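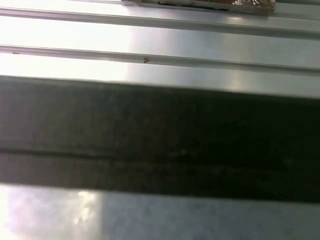 *Brushed metal surface with two raised, parallel ridges.*

**Progress report: Flondside home exercise bike loan scheme**
Prepared by Talha Hashmi, scheme lead
July 17, 2020

## 1. Where we are

The grant pays for a pool of Zilden upright exercise bikes, lent to people in Flondside who have been told by a GP or physiotherapist to build up their leg strength and stamina. The last report covered the period up to the closure of the leisure centre in March. This one covers everything since.

The bikes are out and being used. The group sessions that were meant to run alongside the loans have not happened, and the money set aside for them is unspent. Section 5 asks for a decision on that.

## 2. Bikes and loans

We have 15 bikes in the pool. All were delivered before the closure, although the last few came without saddle clamps and sat in the store until Jotureck sent the right ones. Jotureck did not charge for the clamps or the carriage.

Before the closure people were going to collect a bike from the centre and be shown how to set it up. We changed this to doorstep delivery. The driver leaves the bike in the hall or porch, steps back, and the borrower wheels it in on the front castors. This works in most houses. It does not work well in flats with a stepped entrance, as the bike is heavy at the flywheel end and awkward for one person to lift. Borrowers in flats have been asked to have someone from their own household on hand, and where there isn't anyone we have put them on a list for later.

Setting up is done by phone. We ask the borrower to stand next to the saddle and tell us where it comes to on the hip, then we talk them through the pin. It takes longer than doing it in person. A few people had the saddle far too low for the first week and complained of sore knees, so we now ring again after the second ride and ask about it directly.

Borrowers have logged 1,586 rides between them since the closure. The count comes from the paper cards we send out with each bike and read back over the phone. We had planned to take it from the console, but the Zilden console clears its totals when the batteries are changed – something we only found out once people began changing batteries.

## 3. Faults and repairs

Most of the faults have been small ones:

- Pedal straps splitting at the buckle. Jotureck has sent a thicker type and we are fitting these whenever a bike comes back.
- Squeaking from the seat post. A wipe of grease on the post cures it.
- Console going blank in the middle of a ride. On most bikes this was a loose plug behind the display.
- One resistance knob that turned without changing anything. The cable had come off its hook inside the casing.

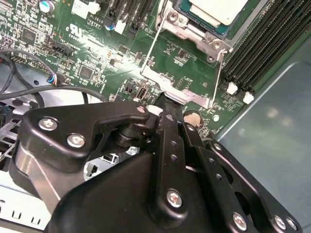
The blank consoles took up more time than the rest put together. We could not send anyone into homes, so each had to be sorted out by phone or the whole bike swapped. In the end 4 bikes were swapped. On the others the borrower was able to push the plug home with a finger, once we had worked out how to explain where it was. I have written this up as a half-page sheet with a drawing and it now goes out taped to the handlebar.

Returned bikes are wiped down, left in the store for three days, and wiped down again before going out. The foam on the handlebars is the weak point. It does not stand up to the cleaning spray and has started to flake on the older loans. I would like to change to plain rubber grips, and Jotureck has been asked for a price.

## 4. What borrowers have told us

We ring every borrower once a fortnight. The calls were meant to be about the bike but have turned into more of a general chat, and several people have said they look forward to them. I mention it mainly because it affects the hours, which are running above the plan.

The comments about the bikes are fairly consistent. The saddle is too hard. The lowest resistance setting is still too stiff for people coming back from a hip or knee operation. The display is easy enough to read but the buttons are too close together. People like that the bike is quiet, and those in terraced houses said so more than once.

On the saddle, we tried two gel covers. One slid about and was dropped straight away. The other, made by Sani, stays put and costs little, and every new loan now goes out with one.

On the resistance, Jotureck says the magnet can be backed off a little further with a spacer. We have done this on a single bike as a trial and the borrower, who is some weeks on from a knee replacement, has been able to ride it without stopping. I want to see a second person use it for a month before we alter any more.

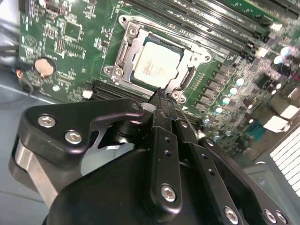 The rides themselves are mostly short. People tend to do a few minutes in the morning and a few more in front of the television in the evening, where our plan had assumed one longer ride a day. The physiotherapy team are happy with this and have asked us to change the wording on the card so that nobody feels they are doing it wrong. The new card will be ready for the next loans.

## 5. Money

Spending on the bikes and spares is within the budget. Delivery has cost more than we allowed, because nothing was allowed for it in the first place. So far it has been met out of the room hire line.

The group sessions line has not been touched. We do not know when the centre's small studio will be open to us again, and when it is we expect to be limited to very few people at a time. I would like your agreement to move £400 from group sessions to cover delivery, the rubber grips and more of the Sani covers. The rest would stay where it is until we have a date for the studio.

If you would prefer the full amount to be held for sessions, we can carry on until the autumn but would have to cut deliveries to one day a week.

## 6. Next steps

- Fit the new pedal straps to each bike as it is returned.
- Get the price for rubber grips from Jotureck and order if the transfer is agreed.
- Carry on the spacer trial with a second borrower.
- Go back to the people in flats on the waiting list and see whether a two-person delivery can be arranged safely.
- Send out the new ride cards.

The storage agreement with the centre is also due for renewal. They have offered the same terms, and I will sign it unless I hear otherwise from you.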